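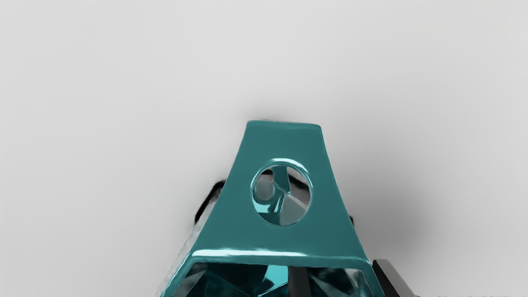
Teal gripper bracket, close up, against a pale surface in the simulator.

Teaching the arm to tidy up: what I've picked up so far

I've been at this since November, mostly in the evenings on the kitchen table with a laptop and a cheap hand controller, and I've made pretty much every mistake going. So if you've got an arm at your local workshop (ours is at Drusevstead) and you want to show it a job instead of typing one in, have a read before you start. It'll save you a few bad evenings!

Practise on screen first

I do all my first goes in Moges, the simulator we use. You can ram the table as hard as you like and it costs nothing. Habibur went straight to the real thing and bent a fingertip on his second go, and then he had to wait a fortnight for the new one. Give yourself a couple of evenings on screen, just opening and closing the gripper and moving up and down. Don't record any of it.

Sort your chair out

I mean it. If you're steering with a hand controller, your elbow wants to be resting on something. Mine used to float about and every single run had a wobble in it just before the grab, and of course the arm learned the wobble. A folded towel under the forearm cured it. Tea goes on the other side.

Come down, stop, then close

The cup was my first proper job. Bring the gripper over the rim, come down slowly, stop for a moment, and only then close the fingers. If you close while you're still moving you'll get away with it yourself, but the arm copies the movement without your good sense and knocks the thing flying. I count "one and two" under my breath. Lift straight up for the first little bit as well, before you go sideways.

When you've got hold of the rim, have a look from a second view if your software gives you one. From the side you can tell far more easily whether the fingers are properly round the edge or just leaning on it. My usual practice table has the teal cup, a pink cube, an open green frame, a red fruit and a marker on it, and I leave the fruit and the marker well out of the way while I'm working on the cup.
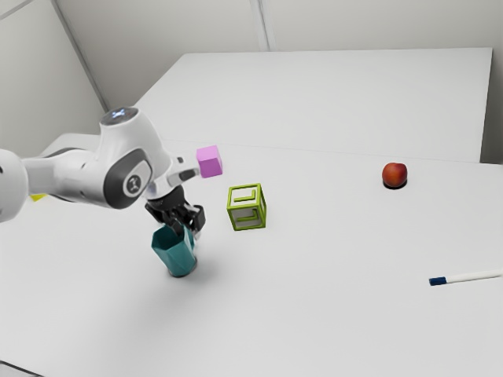 Shift things about between goes

I did 59 runs with the cup in exactly the same spot and was ever so pleased with myself. Then Tímea moved it over by a hand's width and the arm went and grabbed thin air where the cup used to be. What a waste of a Monday! Now I nudge everything a bit after each run – the cup, the other bits and pieces, even where the arm starts from. It looks a mess but it learns much better from it.

Bin the bad ones straight away

You always think you'll go back and sort them out later. You won't. If you fumbled, hesitated or had to have a second stab at it, delete it there and then while you still remember. I was soft about this at first and kept loads of half-decent ones, and the arm picked up a funny little shuffle that was all my own.

One exception: if you miss, and then you recover smoothly, keep a few of those in a separate folder. Mine have come in handy.

Guiding it by hand

On the real arm you can often switch it to a floppy mode and push it round yourself. It's lovely for slow, careful jobs, but hold it behind the wrist so your hand isn't in the camera's view of the gripper. Keep your other hand near the stop button. I find it harder on the shoulders than the controller, so I do 7 runs and then have a stretch.

Write down what you did

I keep a cheap notebook by the laptop: which job, which object, how many good runs, anything odd. Mine has entries like "too fast on the way down, redo" and a ring from a mug. Next on the page is getting the cube into the green frame, and I'm still rubbish at that one.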